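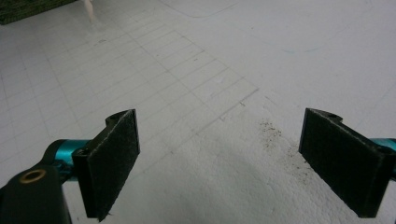 **Merkent Public Library to open its Saturday-style repair mornings all through April**

MERKENT – After a winter of asking, and a good deal of kind nagging from our readers, the Merkent Public Library is delighted to say that its repair mornings are coming back this April, and that they'll run every week of the month in the big reading room on Golevach Street, starting at 9:30 a.m.

Bring a lamp, a toaster, a coat with a stuck zipper, or that radio you've been meaning to get to (we all have one!). There are 41 places each morning, and seven menders at the tables, two of them new to us this year. Entry is free, and so is the coffee.

"People come in with a broken kettle and stay to talk until lunch," said Vy Triệu, who runs adult programs at the library. "Last year we looked at 989 things, and I think I heard the story behind most of them."

Đàm Bakery is giving the pastries, and Skullum Hardware will have fuses, thread and spare screws on hand at cost.

Please sign up at the front desk or by phone. Large appliances and microwaves can't be accepted.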